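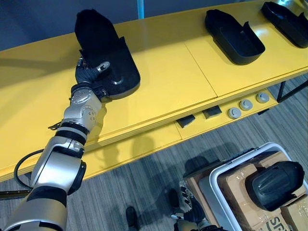 The yellow table at Berkwood, Oct 31, 2020.

The Foststead Shared Workshop recorded the build as Entry 131. Its registered owner, Bezawit Demissie, had requested two arms and one table.

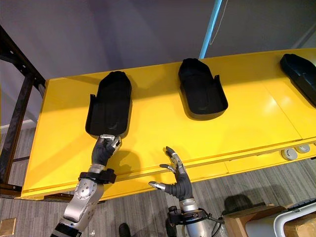 She had also requested silence, which was denied. Mawar Nugroho, the inspector, remained until evening.

Demissie signed the form at dusk. The inspector asked whether the machine required a name. She looked at the black sleeve, creased like her father's winter coat, and wrote "Tjoa."
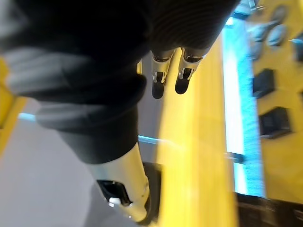 The inspector stamped the entry. Under Remarks he noted the silver fingers below the ribbed knit, and that the owner had wished them good night.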